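Lakberg se queda sin su batallón de montaña

Llevo años escribiendo sobre cuarteles y maniobras en este rincón y pocas veces me había llegado tanto correo como esta semana. El Ministerio de Defensa de Woldemariam confirmó el 25 de abril que el batallón de montaña de Lakberg deja de existir como unidad propia y pasa a depender de la brigada mecanizada de Flellska. Dicho así suena a papeleo. Pues para los que están allí arriba es un terremoto.

Les resumo lo que sé. De los 2000 puestos que tiene hoy la guarnición se trasladan hasta 100 en una primera fase, casi todos de mando y logística, y el resto se queda a la espera de un plan que todavía no ha visto nadie fuera del ministerio (yo lo he pedido dos veces y sigo esperando). Las compañías de esquiadores mantienen el nombre, eso sí, y la boina. Un detalle muy bonito – pero los mulos y los vehículos oruga se van al llano.

Hablé por teléfono con el coronel retirado Reginald Szabo, que mandó el batallón durante 11 inviernos y que no se muerde la lengua. «Un soldado de montaña se hace en la montaña», me soltó nada más descolgar. Le preocupa sobre todo el relevo de los instructores: quedan 16 con el título completo y varios están a punto de jubilarse. Según él, formar a uno nuevo lleva media carrera, y en Flellska no hay ni una cuesta decente.
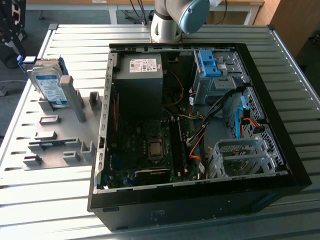
Torre de ordenador abierta sobre una mesa de trabajo de aluminio.

El ministerio lo cuenta de otra manera, claro. Hagos Ayele, el portavoz, me contestó por escrito que la fusión ahorra dinero en alquileres y permite que infantería y blindados entrenen juntos desde el primer día. También me recordó que las últimas maniobras, las de noviembre, salieron regular por culpa de las comunicaciones entre las dos unidades. Ahí tengo que darle la razón: estuve en aquellas maniobras, muerta de frío, y vi a un capitán mandar las órdenes con un chaval en moto porque la radio no enlazaba con los carros.

¿Y el cuartel? Pues no está claro. Suena la empresa Ferkon, que ya lleva el mantenimiento de los edificios, para quedarse con una parte y alquilarla como almacén. En el pueblo preferirían cualquier cosa antes que verlo cerrado, y lo entiendo, porque media calle mayor vive de los bocadillos y los cortes de pelo de la tropa.

A mí la fusión no me parece un disparate sobre el papel, la verdad. Lo que me chirría son las prisas, y que los propios oficiales se enterasen por la radio local mientras desayunaban. El debate en el parlamento está pedido, aunque sin fecha. Si alguno de ustedes sirvió en Lakberg y quiere contarme cómo lo ve, escríbame, que leo todos los mensajes (aunque tarde en contestar).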